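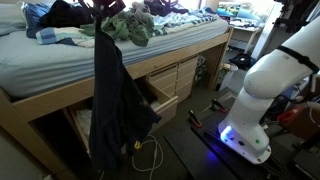

Hiven Drawer Set: data card and recording rules

Version 2. Maintained by the home tasks group at Górecki. Replaces the October draft.

Summary

The Hiven Drawer Set is a collection of recorded runs in which an arm moves clothes between a bed and the storage drawers built in under it. It holds 685 recorded runs, of which 474 passed review and are in the main release. The others are kept in a separate folder named "held" with a short reason code for each.

This card says what is in the set, how runs have to be recorded, and what we ask of anyone who adds to it. If you only want to download and train, read "Contents" and "Known problems". If you plan to record, read all of it.

Contents

main/ runs that passed review
held/ runs that did not, with reason codes
rules/ this card and the one-page floor sheet
tools/ the checker script and the renaming script

Each run folder has the video streams, the joint log, the gripper log, and a notes file in plain text. The notes file is not optional. A run without one fails the checker.

Scope of the task

One run is one garment. It starts with the gripper open and clear of the bed, and ends with the gripper open and clear of the drawer. Folding is outside the scope. A garment that ends up inside the drawer with no part hanging over the front panel counts as placed. If a sleeve or leg is still over the edge, mark the run "partial" and leave it that way. Do not go back in by hand and tidy up before the log is closed.

Setting up the room

Rooms should look lived in. Leave the bedding as it is and do not sort the clothes by color or size. What does need to be set the same way each time:

Open only the drawer you are working with. The others stay shut.
Pull the drawer out to its stop before the run starts, and write in the notes if it rolls back.
Bolt the base plate down or weigh it so that it does not shift when the arm is at full reach.
Route power and network cables away from the path of the drawer. A loose loop on the floor in front of an open drawer is a reason to stop and re-route before the next run.
Pick up tools, clamps and spare parts that lie within reach of the arm.

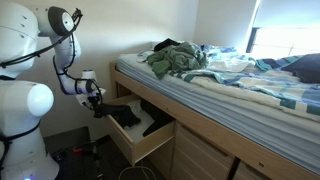

Dark clothes are the hardest case in the set. Black on black in a shaded drawer gives the gripper camera very little to work with, and reviewers have trouble too. Note the garment color in every notes file, and write "window light" if there is daylight on the bed. Closing the blinds halfway through a batch makes the batch hard to use, so pick one setting and keep it.

Working near the arm

Keep hands out of the drawer while the arm is powered. This applies when the arm is paused as well.
The stop button stays with the operator and within reach for the whole run.
One person operates. A second person may watch but does not give the arm commands.
Speed inside the drawer is capped at 100 mm per second. The checker reads this from the joint log and rejects anything faster.
If cloth gets caught in a wrist joint, stop, power off, and free it by hand. Record the run as "snag".

These are our own house rules. They do not replace the maker's manual or your site's safety assessment, and where those are stricter, follow them.

Reason codes

P partial placement
S snag
D dropped outside the drawer
C cable in the work area
L light changed during the run
N notes missing or unreadable

Privacy

Remove mail, photos and anything with a name on it before recording. Turn monitors off or show a blank screen if they face a camera. Older runs do not all meet this rule, and we are working through them with the blur tool from the Flaltero package.

Known problems

Gripper logs from the Plestamthorpe site use a different zero point. The renaming script does not fix this; apply the offset in tools/offsets.txt.
Long garments are under-represented in main/.
Code L was added late, so earlier light changes may be filed under N.

Adding runs

Run the checker, fix what it reports, and send the folder with the notes file filled in. Reviews are done in batches, and held runs are returned with their code.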